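Prumbridge Listening Club, Friday session
Speaker notes – Napaporn Kaewkla
"The bass line you forgot you knew"

Slide 1
Say hi, thank Vichien for the loan of the speakers. Ask for hands: who plays bass? Who has ever sung a bass line in the shower? (Wait for it – more hands the second time, always!)

Slide 2
I came to this backwards. I was a guitar kid and I thought the bass was the thing you gave to the friend who couldn't play guitar yet. Then my cousin Siriporn made me a tape with the treble turned nearly all the way down, and wow, I had been missing half of every song I loved.

Play clip 1. Treble down first, then the full mix. Don't talk over it!!

Slide 3

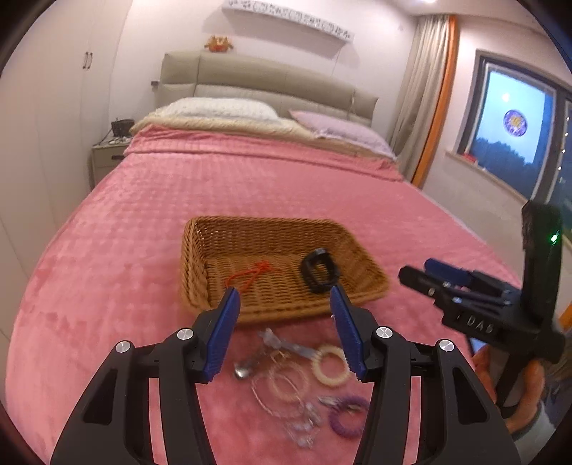
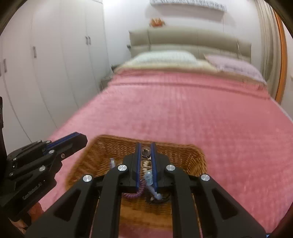 Slide 4
What to listen for. Does the bass land with the kick drum, or a hair behind it? Reggae players will leave a hole right where a rock player would put the biggest note, and that hole is what makes you move. Clip 2 is 4 bars, loop it. Get the room to clap only in the gaps. It'll fall apart the first time, keep going.

Slide 5
Fingers or pick? I love both and I will not be starting a fight. Pick gives you that clack on the front of the note. Fingers are rounder, and you can hear Lamduan dig in on the second verse of the Yensuk demo – play from the verse, skip the intro, it's long.

Slide 6
Old strings! Some players keep a set on for years and the dull thump is the whole sound. Mine have been on since January and I'm only just starting to like them.

If there's time: clip 3, the walking line. Hum it together, slow.

Questions. Someone will ask for the best bass line ever. Ask for theirs first, write them all on the board, then play mine.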